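Food Saver Gadgets: Frequently Asked Questions

By Chie Katayama. Last updated 2021-03-16
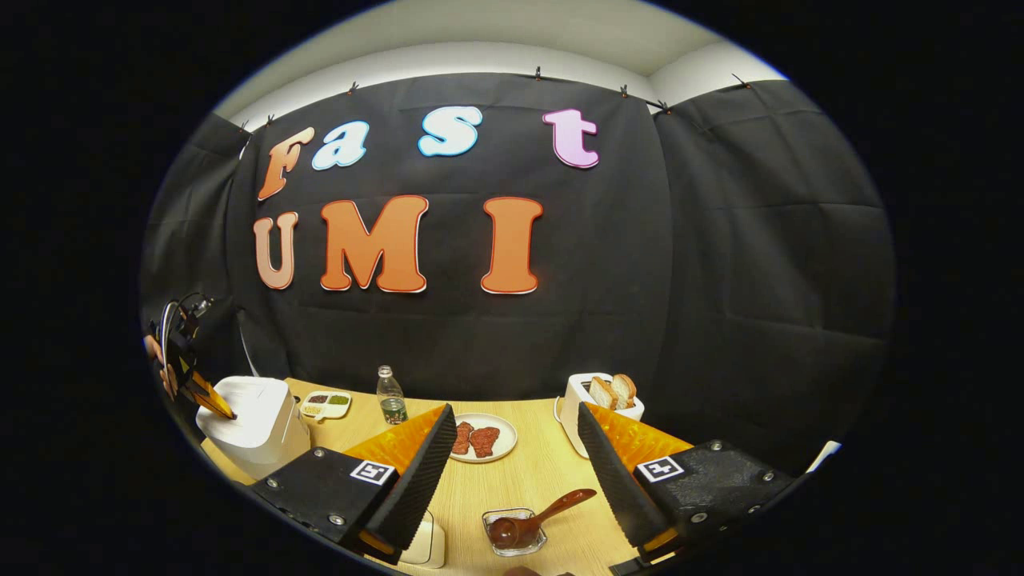 Food and kitchen items on a light wood-grain tabletop.

I get a lot of mail about products that promise to keep food fresh longer. Most of it asks which one to buy. My usual answer is none of them, at least until you've looked at what you throw out and how it was stored. The longer answers are below.

Do those little pods you put in the produce drawer work?

A few do something. Fruits like apples and ripe bananas give off ethylene gas, and the gas speeds up ripening and yellowing in other produce. A packet that soaks up ethylene can slow that down in a closed space. Your drawer is not much of a closed space. It gets opened every day, and a packet the size of a tea bag can only hold so much. The Demar pod says on the box that it "extends freshness up to 28 days." I would like to know the freshness of what, and compared with what. I wrote to ask and got a coupon.

You can get a good part of the same effect by keeping your apples away from your lettuce.

What does "up to" mean on these labels?

It means the best result they got, or hoped to get. If one carrot lasted the full time and everything else turned to soup in a week, "up to" would still be true. I skip right over any number with those two words in front of it.

Is a vacuum sealer worth the money?

For some people, yes. If you buy meat in bulk, or you hunt or fish, sealing it well before freezing cuts down on freezer burn, and you will notice the difference. If you live alone and freeze half a loaf of bread now and then, a zip bag with the air pressed out is fine. The Clodach sealer was $248 when I last checked, and that was before bags. Price the bags first. They're where the money goes.

One more thing the ads leave out: sealing food does not make it safe at room temperature. Some dangerous bacteria do very well without air. Anything that belonged in the fridge before sealing still belongs there afterward.

My neighbor swears by produce wash. Should I use it?

I wouldn't. Plain running water and your hands will do, plus a brush for firm things like potatoes and melons. Don't use dish soap, which can soak into produce and isn't meant to be eaten. I have yet to see a bottle of produce wash that made a good case for itself over the tap. Stallby Green Rinse lists water first on its label, so you're partly there already.

Dry the produce well if it's going back in the fridge. Better still, wash it right before you eat it.

Are the dates on packages real?

They're real dates. Most of them are the maker's guess about when the food will taste best. In the US, infant formula is the one food that federal rules require to carry a date of this sort. "Sell by" is mostly a note to the store. That doesn't mean you should ignore dates on deli meat or smoked fish, where I'm as cautious as anyone -- I don't trust my nose on those and you shouldn't trust yours. The germs that make you sick often have no smell at all.

What about the fridge thermometer you keep telling people to buy?

Fair question, seeing how much I complain about gadgets. It costs a few dollars and it tells you something you didn't know. The dial in most fridges goes from one to five or one to seven, and no two fridges agree on what that means. You want 40 degrees or a bit below. Put the thermometer in the middle, leave it overnight, read it in the morning. If the fridge is running warm, turn the dial a notch and check again the next day.

Does a silver spoon keep an open bottle of sparkling wine fizzy?

No. Cold keeps it fizzy for a while. Use a proper stopper.

Do you have numbers to back any of this up?

Some, and I'd take them with salt. I ran a reader survey last April and got 3315 answers. People reported throwing out salad greens more than anything else, with bread next. But everyone who answered already reads a page on food waste, and they were working from memory. I wouldn't build a product on it, though I suspect a few companies have built theirs on less.

Have you tested the Kawaguchi storage boxes?

Only at home, with my own groceries, so it's not much of a test. The lids fit well. My spinach kept better in the box than in the store bag. It also kept better in an old plastic tub with a dry paper towel in it, and I couldn't tell the two apart. If you like how the boxes stack, buy them for that.

Do you get paid by any of these companies?

No. I've been offered free samples and around 200 words of "suggested language" to go with them. I sent the samples back and kept the suggested language -- it's on my fridge.

Can I send you something to look into?

Yes, use the contact form. Please include the exact wording of the claim, with the small print if there is any. I don't answer questions about whether a particular leftover is still good. If you're worried enough to write, throw it out.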